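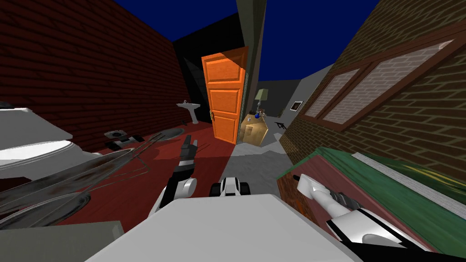

Wotum in simulation: both arms forward, with the orange door open behind.

Wotum is a home-built two-armed robot project and the simulated house used to test it. It was started by members of the Clostamel shared workshop, who published the plans in April under the name Ekwueme. The stated aim is a machine that can be put together on a kitchen table and do light household jobs. Evidence for the second half of that claim is thin.

Design

Each arm is white with black sections and ends in a two-fingered gripper. Control runs through Cinus, a small program written at the workshop, which drives the simulated arms and is meant to drive the real ones with the same commands. The project's log lists 1,423 simulated runs.
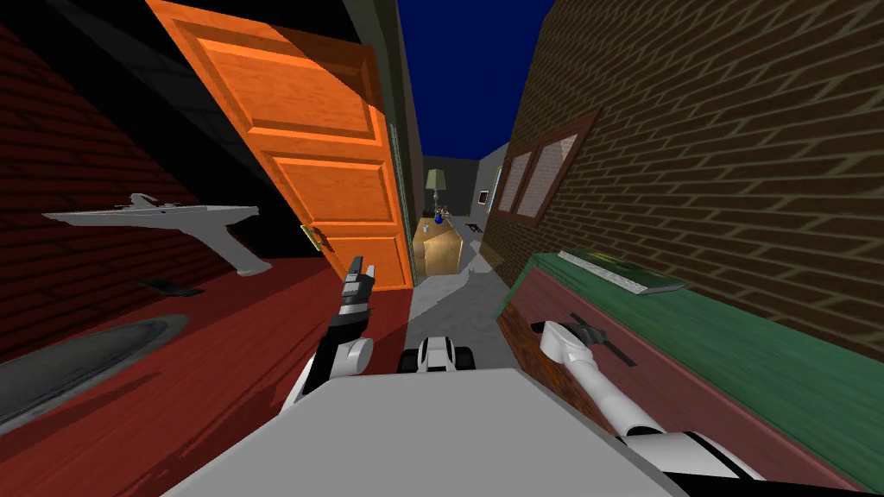
Only 35 of those runs were repeated on hardware, over 6 evenings, and the log marks 3 as finished without a person stepping in. The makers blame cheap joints. Critics at other workshops point to the house model, in which friction was set once and never checked against a real floor.

Reception

Builders have praised the parts list for being clear and fairly complete. The phrase "ready for the home", used in early versions of the project page, was later changed to "aimed at the home". No independent build has been recorded.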